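Rireck

Rireck is a small spa town and holiday resort in the Dulov valley. It lies on the west bank of the River Lonon, 60 kilometres upstream of the river's mouth, and is best known for its thermal baths and for the footpaths that lead from the town into the surrounding hills.

History

The springs were used by farming families long before any building stood over them. The first bath house was a single stone room with a wooden roof, and parts of its walls survive in the cellar of the present baths. The town grew slowly until the railway reached the valley. Hotels were then built along the river, the largest of them being the Bellini, which had 91 rooms and its own pump room.

The railway closed to passengers after a landslip and the town lost much of its trade. Several hotels were turned into flats. The baths were rebuilt in 2000 and visitors began to return, mostly on short breaks from the towns of the lower valley.

Thermal baths

The water rises from six springs on the slope behind the market square. It has a faint smell of sulphur and is cooled before it enters the indoor pools. There are two indoor pools, an outdoor pool that stays open in winter, and a steam room. The oldest spring feeds a drinking fountain in the square, which is free to use.

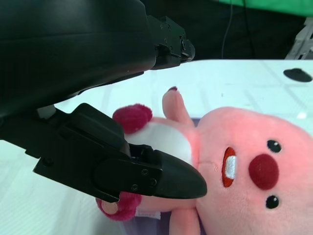

Pink plush toy on a white table.

Attractions

The Bellini is now a hotel again on its lower floors, with a small town museum in the former pump room. The museum covers the railway, the baths and the local trade in woven blankets. A riverside path runs north from the bridge to the weir – an easy walk on level ground – and a steeper route climbs to the ruined watchtower on Dulov Hill. The tower can be viewed from outside only.

A summer fair is held in July, with boat races on the Lonon and a market on both banks.

Transport

Buses run to Rireck from the lower valley throughout the year, with fewer services in winter. The old station is used as the bus terminus. Cars are not allowed in the market square, but there is a car park beside the bridge.

This article was last updated on 17 October 2021.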